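4.2 Planning the purchase of hand-held grippers

When we first sat down to work out what the Hudstead homes would need, we made the mistake that I suspect most small groups make, and began with the price of the gripper itself. It is the easy number to find, after all! The quote from Rustomard came to 2000 for each pair, and with 5 pairs on the list we felt rather pleased with ourselves. What we had left out was everything that wears down or goes missing in an ordinary month of folding and tidying: finger pads, screws, spare linkages, and the postage on all of them. We now set aside a further 500 per pair for these (a little generous, perhaps, but we have slept better for it).

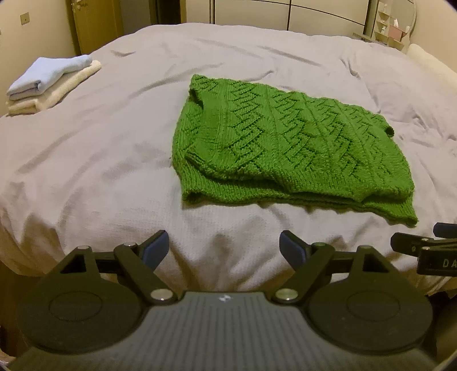 Figure 3. Laundry work in a bedroom: a folded green knitted sweater on the duvet, a stack of folded towels, and the blue-tipped fingers of the hand-held grippers.

Jelle De Haan, reading an early draft of this section, felt that we were still being too kind to ourselves, and that the spares ought to be ordered along with the grippers, as Perron had kept the Londness group waiting 46 days for a single box of pads. We took the point gladly and moved the whole sum to the front of the budget.

Knitwear and towels are hard on soft pads, or so we have come to believe, and bedrooms therefore get a larger share of the spares than kitchens do. Josée Ross keeps the running tally, and the split will be looked at again in October, once the second order has been paid for.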